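Wipe-clean tablecloths and how to keep them nice

I've had an oilcloth on our kitchen table for five years now and it still looks pretty decent, which is more than I can say for the table under it. People ask me how I keep it going, so these are the things I do.

Getting the folds out

New cloth always arrives with creases like a road map. Don't iron it! Lay it over the table on a warm afternoon and leave it be, or hang it in the bathroom while somebody has a long shower. If a crease is really stubborn, a hairdryer on low from the back will soften it — keep it moving, and smooth it flat with your other hand as you go.

Choosing a pattern

Plain white is a nightmare with curry in the house. I'd go for checks every time, the bigger and sillier the colours the better, as crumbs and the odd faint stain just get lost in them. Put the small things you use every day out on it before you decide, and see if you can still find them.

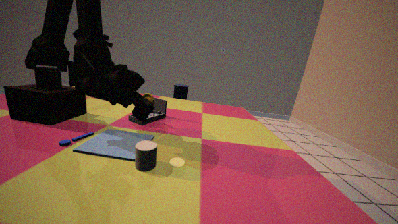

Stains

Turmeric and beetroot need catching quickly. Washing-up liquid first, then a paste of bicarb and water left on for roughly 3 minutes, then wipe. Ekkachai Saengthong from my evening class swears by a bit of sunshine for turmeric and I have to say he's right, mine faded away by teatime on the windowsill. No bleach, no scouring pads.

Hot pans

Cork mats, always. I keep two hanging by the cooker so there's no excuse.

Putting it away

Roll it round a cardboard tube, pattern side out, with an old sheet over the top. I do our spare one in October and it comes out flat as anything in spring.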